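README zum Datensatz merkier-rueckgabe

Stand: November, Version 2. Ersetzt die alte Tabelle komplett, bitte nicht mischen. Die alten IDs gehen von vorne los und kollidieren.

Worum gehts

Rückgaben und Reklamationen bei Möbeln zum Selbstaufbauen, gesammelt im Gebrauchtmöbelladen Merkier. Freitexte der Kundschaft plus unsere Zuordnung. 904 Einträge nach dem Aussortieren. Gedacht für Leute, die Aufbauanleitungen schreiben oder Textklassifikation mit kurzen, schlampigen deutschen Texten ausprobieren wollen. Für Marktforschung taugt das nicht, dafür ist es ein einziger Laden.

Gesammelt hat Gunvor Sundqvist, am Tresen und per Mail. Bereinigung und Labels: Danylo Tkachenko. Fragen zu den Labels bitte an Danylo, zu allem anderen an Gunvor.

Dateien

eintraege.csv – die eigentlichen Daten, UTF-8, Trenner Semikolon
labels.csv – Zuordnung, Schlüssel ist eintrag_id
doppelt.csv – 30 Einträge, von beiden gelabelt, zum Vergleichen
madigan.py – Leseskript, siehe unten
AENDERUNGEN.txt – unvollständig, wird nachgetragen

Spalten in eintraege.csv

eintrag_id: fortlaufend, mit Lücken. Lücken sind gelöschte Einträge, kein Fehler.
kanal: tresen, mail, zettel
warengruppe: regal, tisch, stuhl, bett, kleinteil, sonst
material: holz, kunststoff, metall, gemischt, leer. Leer heisst unbekannt, nicht "gemischt".
text: Freitext, wie geschrieben. Tippfehler bleiben drin, Emojis sind raus.
anleitung_vorhanden: ja, nein, leer
zustand: montiert, teilmontiert, zerlegt

Zu "teilmontiert": sobald zwei Teile zusammenstecken. Steckt nichts, dann zerlegt, auch wenn alles in einem Karton liegt. War in Version 1 anders geregelt, deshalb die Verschiebung in dieser Spalte.

Kunststoff: Rahmenteile mit gerippter Unterseite und Steckbuchsen laufen unter material = kunststoff, die Warengruppe nach dem fertigen Möbel.

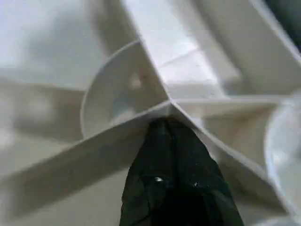
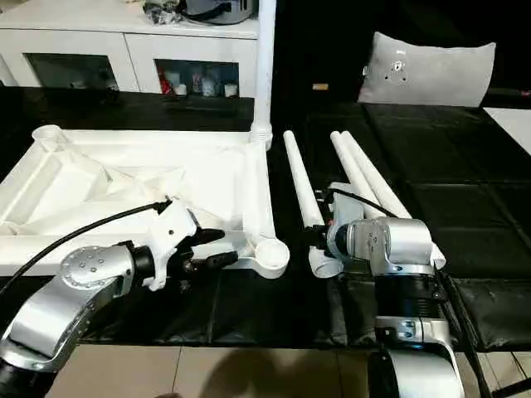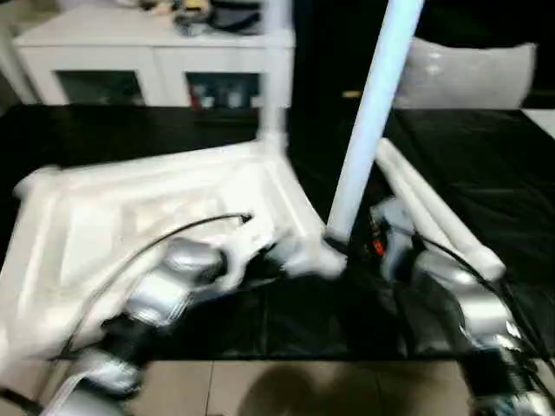
Labels

Ein Eintrag kann mehrere haben, durch Komma getrennt.

fehlteil – etwas fehlt laut Text
passt_nicht – Teil vorhanden, geht aber nicht rein, nicht drauf, nicht zu
anleitung – Anleitung fehlt, ist unlesbar oder falsch
wackelt – steht, aber nicht gut
bruch – gebrochen, gerissen, Gewinde ausgeleiert
gefaellt_nicht – Farbe, Grösse, Partner
transport – auf dem Heimweg passiert
unklar – ehrlich gemeint, bitte nicht einfach wegfiltern

passt_nicht und bruch kommen oft zusammen. Wenn im Text steht, dass mit Gewalt nachgeholfen wurde, gibt es beide. Bei wackelt immer erst nachsehen ob teilmontiert, sonst ist das Label wenig wert.

transport gibt es erst, seit die Lieferungen über Tramport laufen. Ältere Einträge wurden nicht nachgelabelt. Wer Zeitverläufe rechnet: Label weglassen oder mit sonst zusammenwerfen.

Was raus ist

Namen, Telefonnummern, Adressen, Bestellnummern. Durch [X] ersetzt, von Hand. Falls doch noch irgendwo was steht: bitte melden, nicht als öffentliches Ticket.
Texte über 400 Zeichen sind gekürzt, am Ende steht dann [...]. Volltexte geben wir nicht raus.
Reine Beschimpfungen ohne Möbelbezug.
Fremdsprachige Einträge, vorerst. Die liegen noch bei Gunvor in einer eigenen Liste.

Einlesen

python madigan.py eintraege.csv labels.csv

Gibt eine zusammengeführte Tabelle auf der Standardausgabe aus. Braucht nur die Standardbibliothek. Unter Windows vorher die Kodierung der Konsole umstellen, sonst sind die Umlaute hin. Excel: über "Daten importieren", nicht doppelklicken. Excel macht sonst aus manchen Massangaben im Text ein Datum und speichert das auch noch so ab.

Bekannte Probleme

- Zettel vom Tresen teils kaum lesbar, Abschrift nach bestem Wissen. Unsichere Wörter mit Fragezeichen in Klammern.
- anleitung_vorhanden wurde am Anfang nicht abgefragt, viele leere Felder.
- Betten sind unterrepräsentiert. Die bringt kaum jemand zurück, weil sie nicht ins Auto passen.
- Die Serie Rarnlow ist überrepräsentiert, da gab es einen ganzen Schwung mit falsch gebohrten Seitenteilen. Beim Trainieren am besten rausnehmen oder getrennt auswerten, Suche nach "Rarnlow" im Text reicht fast immer.
- Leerzeichen am Ende einiger Labels. Das Skript schneidet die ab, die CSV nich.

Übereinstimmung

In doppelt.csv stehen beide Spalten nebeneinander, Kürzel gs und dt. Am meisten Streit bei anleitung gegen passt_nicht. Gunvor labelt nach dem, was die Leute sagen, Danylo nach dem, was vermutlich los war. In labels.csv gilt Danylos Fassung.

Nutzung

Frei für nicht kommerzielle Zwecke, Nennung "Merkier Rückgabedaten, Version 2". Einzelne Texte zitieren ist ok, die ganze Tabelle woanders hochladen bitte nicht. Kommerziell: vorher fragen.

Offen

fremdsprachige Einträge
Spalte für Werkzeug (war welches dabei?)
AENDERUNGEN.txt endlich fertig machen
warengruppe sonst aufteilen, da steckt vom Schirmständer bis zur Gardinenstange alles drin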